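Larano gathers cloth-folding examples in Kasevside homes

The robotics firm Larano has collected 2,568 examples of people handling household cloth, the company said in June. The work takes place in homes in Kasevside, and it will continue for 6 more weeks.

The participants do not control a robot. They hold a gripper tool in the hand, with a camera fixed on it, and do small jobs at their own table: to fold a muslin, to pull a corner flat, to move a towel to one side. Each recording is short, and a person makes 10 of them before a pause.

Over 700 recordings were already checked by Tetteh, a small office which writes the labels. Recordings in which the fingers close beside the fabric are also kept, under a separate label.

Thin cloth remains the most difficult material, according to Larano. Its wrinkles are different every time, and the learning system needs many examples of the same fold. The first trained version will be tested at the Grason laundry, on flat pieces only.

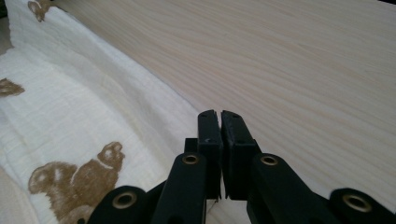
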